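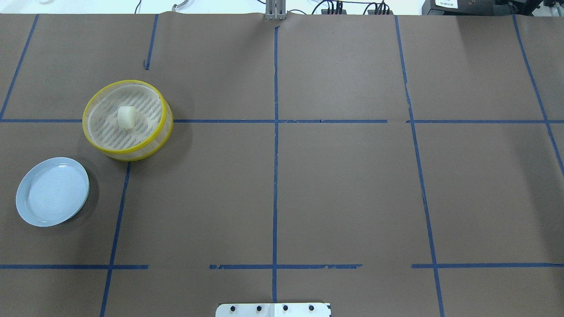 The Return of the Steamed Supper

March 18, 2022

Print this article | E-mail to a friend

Steaming has long held a modest place in the American kitchen. It was the method recommended for invalids and for dieters, and it was applied chiefly to broccoli. In much of the world, however, it is an everyday technique for fish, dumplings, eggs, bread and custard, and a growing number of home cooks in this country are beginning to treat it the same way.

The cooking school at Arnlow introduced its first evening course on the subject in November. Enrollment was set at 17, the number of burners in the teaching kitchen, and the places were filled before the printed schedule had been mailed. A second session has been added for the spring.

The course begins with water. Students are taught to bring the pot to a full boil before any food goes in, and to keep the level at least two inches below the floor of the basket. Food that touches the water is boiled, and the difference can be tasted. A kettle is kept hot on a neighboring burner so that the pot may be refilled without losing its heat.

Fish occupies the second evening. A fillet is laid on a shallow heatproof plate with ginger and scallion, and the plate is lowered into the steamer whole. The juices that collect are poured off or spooned back, according to the cook's preference. The school's instructors favor pouring them off and finishing the dish with soy sauce and a little hot oil.

Dumplings and filled buns require more attention. Both swell as they cook and should be given generous room. A lining of cabbage leaves or pierced parchment prevents sticking, provided that some openings remain clear for the steam to rise. Buns should rest for two minutes with the heat off and the lid slightly ajar, as a sudden rush of cool air may wrinkle the surface.

Shops have taken note. Phan, a family grocery on the east side of Arnlow, now keeps its steamers near the front of the store, beside the rice. Standix, the restaurant supply house, reports steady requests from households for the smaller sizes it once sold only to cafes. Bamboo remains the traditional choice and absorbs moisture that would otherwise drip from the lid. Metal and plastic are easier to wash and do not hold the smell of fish.

The Vudell public library has assembled a shelf of titles on the subject, several of them long out of print. The oldest is a church cookbook that devotes an entire chapter to brown bread steamed in coffee cans, a dish that many readers in the region will remember.

READER COMMENTS (3)

breadandbutter: My grandmother made the brown bread every Saturday with beans. Would love the recipe if the library allows copying.

M.T.: You left out eggs. Twelve minutes over steam and the shells slide right off.

oldstove: Put a few pennies in the bottom of the pot. When they stop rattling you are out of water.

Print | E-mail

This site uses cookies to improve your visit. By continuing to browse, you accept our cookie policy.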